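Can it clear a bathroom shelf yet?
Speaker notes, Virkden session, afternoon slot

Slide 1. Start with the short answer: some chores, on some surfaces, slowly. Don't read the slide.

Slide 2. Chores we scored at Ristness: putting a toothpaste tube in a mug, folding a hand towel, sorting bolts by length. 400 attempts per chore. The tube looks easy. It bends, the mug is light, and the rim leaves little room for error.

Slide 3. Where the training data comes from. A person does the chore with hand-held grippers, and the policy learns from that. Pause on this one.

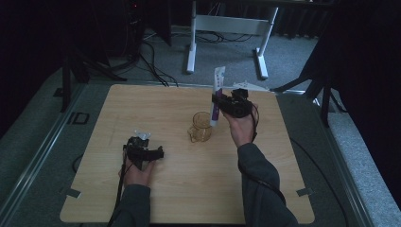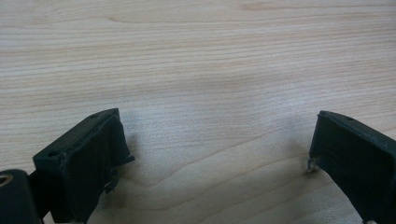 Tube over the mug, first picture; open fingers over bare wood, second picture.

Point out the fingers. Everything the policy learns about grip has to pass through two pads. Ask the room how they would tell a firm hold from a slipping one with no feel in the fingertips -- wait for an answer.

Slide 4. Results. Tube in mug: 349 of 400. Towel: 200, and we were generous about corners. Bolts sit between the two. Most tube failures were mugs tipped on contact.

Slide 5. Speed. A tube takes the Jemska arm 28 seconds. A person needs two or three. For a shop floor that gap matters more than the failure rate -- say so plainly.

Slide 6. Changed conditions. New mug, new table height, lamp moved. Scores drop on all of them. Bickerstaff numbers are not final, so leave them out unless asked.

If short on time, skip 6 and go to questions.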